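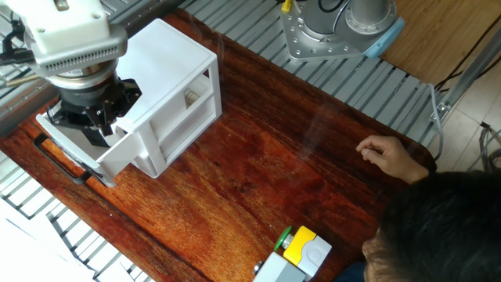

4. Setting up your call list in Gremness

Your call list is the page you will work from every day, so please take the time to prepare it well before the first call. In Gremness a list is made of trays, and each tray holds the contacts who are at the same point: new, called once, waiting for an offer, and so on. You can think of a white plastic drawer unit standing on a table with one drawer partly pulled out: you work from that drawer, and the others keep their contents until you need them. The list behaves in the same way. Only one tray can be open at a time, and the contacts in the closed trays do not send you reminders.

Before you start, check that your account has the role "Caller" or "Team lead". With the role "Guest" you can read the lists but the button New list stays grey.

4.1 Creating the list

1. Open the menu Calls and choose New list.
2. Give the list a name. Use the product and the month, for instance "Prinine June". The name can be changed later, but the old name will remain in reports which were already saved.
3. Choose the source of your contacts. You can take them from a file, from Zorbridge, or type them by hand.
4. If you use a file, match the columns on the left with the fields on the right. The fields Name and Telephone must be matched. All others may be left empty.
5. Press Check. Gremness now looks for double entries and for numbers with missing digits.
6. Correct the lines marked in orange, then press Save list.

Note: One list can hold 992 contacts. If your file is longer, the remaining contacts are placed in a second list with the same name and the ending "-2".

Caution: Do not close the window while the check is running. The contacts are not lost, but the matching of the columns must be done again from step 4.

4.2 Arranging the trays

A new list has 4 trays. For most teams this is enough, and we advise you to work with them for one month before you add your own.

1. Open the list and press Arrange.
2. Drag the trays into the order in which you wish to call. The tray at the top will be opened first in the morning.
3. Set the daily number for each tray. The standard value is 25 calls. For a tray with long conversations, such as price talks, a lower value is better — we use 17 in our own office.
4. Press Done.

When the daily number is reached, the tray closes by itself and the next one opens. A call which is still going on is not interrupted. You may open a closed tray again by hand, but the calls you then make are counted for the following day.

4.3 Writing the opening note

Each tray can have an opening note. It is shown above the telephone number and is meant to help you with the first sentence of the call. Keep it short. A note with more than two lines is difficult to read while the telephone is already ringing.

1. Press the pencil beside the tray name.
2. Write the note. To insert the name of the contact, type a square bracket and choose Name from the small menu.
3. Press Preview and read the note aloud once.
4. Save the note.

A good note for the tray "Called once" would be: "Good morning [Name], we spoke last week and you asked me for the delivery times." It reminds the customer of his own question, and you do not need to explain again who you are.

Caution: Opening notes are visible to everybody who shares the list. Please do not write remarks about a customer there. Private remarks belong in the field Remarks on the contact card.

4.4 Recording the result

After every call the result window appears. Choose Order, Call again, No interest or Not reached. With Call again you must also enter a day and a time, otherwise the window will not close.

If you choose Order, the contact leaves the list and is sent to the order page. When your company uses Bogale for invoices, the address is copied there too, but the discount is not. You have to enter the discount yourself.

Note: A result can be changed until midnight of the same day. After this time only a team lead can change it.

4.5 If the list does not open

Check first whether a colleague has the list in the mode Arrange. In this case a small lock is shown beside the name, and you have to wait until the colleague presses Done. If there is no lock, log out and log in again. Should the list still not open, write to Rebecca Dal Bello at the help desk and give the name of the list and the time of your last call.

Continue with section 5, Reminders and follow-up calls.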